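The long table by the kitchen: how I keep it fit for cooking and for eating

One table, two jobs, and a few habits I've picked up the slow way.
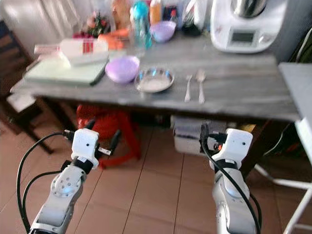 Ivars Kļaviņa wrote to me in August that a table you chop on and eat at never really gets to be either, and that I should give up and buy a cart. He may be right about his house! In mine there's no floor to spare for a cart, and I like having one big surface where I can mix a batter at one end and have someone eating toast at the other. So I've kept at it, and since his wasn't the only grumble I had after the last page on counters, I'm putting all my table habits in one place.

Give the board a home and leave it there

I keep my cutting board on the left and I try very hard not to let it travel. I'm right-handed, so the knife hand ends up over the middle of the table and the scraps go left, where I can sweep them off into a bowl. If you're left-handed, flip the whole thing. A pale board (mine is mint green) is lovely for herbs and onions because you can see every last bit, and terrible for beets, which I do on an old dinner plate these days.

A board that slides is a board that cuts you. Fold a damp dishcloth in half, lay it flat, set the board on top and press down with both palms. The cloth should be damp and no more. If you can squeeze a drip out of it, wring it again, or you'll have water creeping along the table top all afternoon.

Light bowls and heavy bowls

I'm fond of plastic bowls and I own more than I should. They don't chip, they don't clang, and you can hand one to a child without holding your breath. Lavender wouldn't have been my first pick of color, but it has turned out to be handy: I use the lavender ones for clean, dry things (washed fruit, rolls, measured flour) and keep steel for anything raw. Once you've fixed a rule like that in your head you stop sniffing at bowls and wondering.

Steel has its own manners. A shallow steel bowl is perfect for dredging, cooling or letting something set in a thin layer, and it chills in the freezer in no time. It does show every water spot, though. Dry it with a cloth while it's still warm from the wash, inside first and then the rim, and if it has already gone cloudy, rub it with a little white vinegar and rinse. Please don't use the rough side of the sponge on it. I did that to a wedding present and I still see the scratches every time I make coleslaw.

Plastic bowls go greasy in a way that one wash doesn't fix. Wipe them out with a paper towel before they go anywhere near the sink, then wash in water as hot as your gloves will stand. If a bowl smells of onion, a paste of baking soda and water left in it overnight does more than lemon ever did for me.

Put the fork and spoon out before you start

My mother did this and I thought it was fussy, and now I do it every time. One fork, one spoon, side by side on the table, handles toward me. The fork is for testing and mashing, the spoon is for tasting, and neither one goes back in the drawer until I'm finished. Before that I used to pull a clean spoon for every taste and wonder why the sink was full by suppertime. (A tasting spoon gets rinsed between tastes, of course. If you've a cold, have somebody else taste.)

If the silverware looks streaky when it comes out of the drawer, the trouble is usually in the drawer. Empty the tray and shake it over the trash. You'll be appalled.

The back of the table is for things you'll want later

Anything tall goes against the wall. Water bottles especially, as they're the first thing an elbow finds. I keep the front strip for what I'm working with this minute, and the wall side for what's next or what's spare: the second bowl, the bottle, whatever came home from the store and hasn't been dealt with. It does silt up. I clear it when I put the kettle on at night, and if a thing has sat there for 3 evenings it either gets a proper place or goes in the donation box.

And leave some of the table bare! I mean it. I keep one end with nothing on it so there's somewhere to set down a hot tray (on a trivet) or open the mail. When a friend comes by you can sit her there and she won't have to move your onions.

Wood grain tops, gray ones in particular

Gray is kind to crumbs and unkind to grease. You can't see the smears looking straight down, so bend until your eyes are nearly level with the top and look along it toward the window. Wipe with the grain, using warm water and a drop of dish soap, then go over it again with a cloth wrung out in plain water, then dry it. That last dry wipe is the one everybody skips, me included, and it's why a table can feel tacky an hour after you've cleaned it.

For stuck-on dough, lay a warm wet cloth over the spot and go do something else for a few minutes. It'll lift with the edge of a plastic scraper. Don't reach for a knife. If you don't know what finish your table has, keep vinegar off it altogether and try anything stronger than soap on the underside first.

Boxes and tubs that land on the board

I'm the worst for this. I bring a container over, the board is the nearest flat thing, and down it goes. The bottom of that container has been on a store shelf and in a cart, so if it has sat on your board, wash the board before you cut on it. Better still, set containers down beside the board and keep a saucer handy for the sticky ones.

Next time I'm doing drawers, so if you have a method for measuring spoons that doesn't involve a hook, please write in. Ivars, that includes you, cart and all.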